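Del borrador al libro: cómo se prepara y se publica un cuento ilustrado en una editorial pequeña

Trabajo final de la asignatura Edición y Lectura Infantil
Autor: Yasir Sethi
Tutora: Gwendolyn Begay

1. Introducción

El presente trabajo trata del camino que recorre un cuento ilustrado desde el primer manuscrito hasta la librería. Elegí este tema por una razón personal. Cuando empecé a aprender español, los primeros libros que pude terminar fueron cuentos para niños, y siempre me pregunté quién decide cuántas palabras caben en cada página.

Para el estudio seguí durante un semestre la preparación de un título en la editorial Tundbridge, que publica sobre todo para lectores de cuatro a ocho años. El libro se llama «La caja de Claren» y cuenta la historia de una niña que guarda sus juguetes en una caja y cada mañana encuentra uno cambiado de sitio. El texto es de Sarahí Figueroa y las ilustraciones son de Emiliano Maldonado.

2. Método

Asistí a las reuniones de trabajo que la editora me permitió y tomé notas a mano. También entrevisté a la autora, al ilustrador y a Melquiades Figueroa, responsable de producción, que comparte apellido con la autora pero no es su familiar. Las entrevistas fueron en español y las grabé con permiso. Comparé además cuatro versiones del manuscrito, marcando con colores lo que se quitaba y lo que se añadía.

No tuve acceso a los contratos, y por eso este informe no habla de dinero, con excepción de la tirada.

3. El texto

La primera versión tenía 1650 palabras. Para un cuento ilustrado es mucho, según me explicó la autora, que ya lo sabía cuando la entregó. Ella prefiere escribir largo al principio y cortar después con la editora. En la segunda versión desapareció el personaje de un vecino. En la tercera se suprimieron casi todas las descripciones de la habitación, puesto que el dibujo ya las mostraba.

Este punto me pareció el más interesante de todo el proceso. Una frase como «la mesa era grande y la caja estaba abierta» es correcta, pero el niño que mira la página no la necesita. Sarahí Figueroa lee cada versión en voz alta y tacha la frase donde se aburre. La editora hace lo mismo por separado, y luego comparan sus tachaduras. Coincidieron bastante en el comienzo del cuento y muy poco en el final, que se escribió de nuevo en agosto.
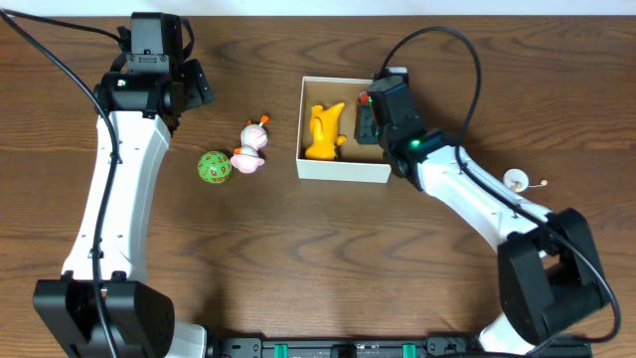
Figura 1. Caja de cartón y juguetes pequeños sobre una mesa de madera.

4. Las ilustraciones

Emiliano Maldonado empezó a dibujar con la tercera versión del texto. Primero hizo un guion gráfico en miniatura, con todas las páginas dobles en una sola hoja. A esta hoja la llaman en la editorial «el mapa». Allí se ve si hay dos escenas parecidas seguidas o si el momento de sorpresa queda antes de pasar la página, como debe ser.

El libro tiene 12 páginas dobles. Dos de ellas no llevan ningún texto. La autora dudó al principio, porque en la primera de las dos había un diálogo que le gustaba mucho, pero aceptó probar y finalmente lo dejó fuera.

El ilustrador trabaja con lápiz y acuarela, y digitaliza al final. Me contó que lo más difícil fue mantener el tamaño de la caja igual en todas las escenas. En los bocetos la caja crecía sin que él se diera cuenta, y en la página siete la niña habría podido dormir dentro.

5. La prueba con lectores

Antes de cerrar el libro, la editorial organizó una lectura en la biblioteca del barrio de Chaudhary, a las cinco de la tarde. Asistieron 23 niños con sus familias. Yo estuve sentado al fondo y anoté en qué páginas hablaban o se levantaban.

El final funcionó bien. En cambio, la cuarta página doble causó confusión: varios niños creyeron que había dos niñas distintas, porque la protagonista llevaba otro vestido. Maldonado cambió el color del vestido esa misma semana.

6. Producción y salida

La impresión se encargó al taller Codutden. Se hicieron primero unas 50 copias de prueba para revisar el color, y el amarillo de la cubierta salió demasiado verde. Melquiades Figueroa pidió una segunda prueba, lo que retrasó la entrega. No puedo indicar la tirada definitiva, porque todavía se discutía cuando terminé mis visitas.

7. Observaciones finales

Antes de este trabajo yo pensaba que el ilustrador recibía un texto terminado. En el caso estudiado, el texto siguió cambiando hasta después de la lectura en la biblioteca, y algunos cambios nacieron de un dibujo. Es un solo libro y una sola editorial, así que no pretendo que sea igual en todas partes.

Me quedó pendiente hablar con libreros, sobre todo para saber en qué estante colocan un cuento con páginas sin palabras. Agradezco a Gwendolyn Begay la corrección paciente de mis preposiciones, y a la autora que me prestara sus manuscritos tachados.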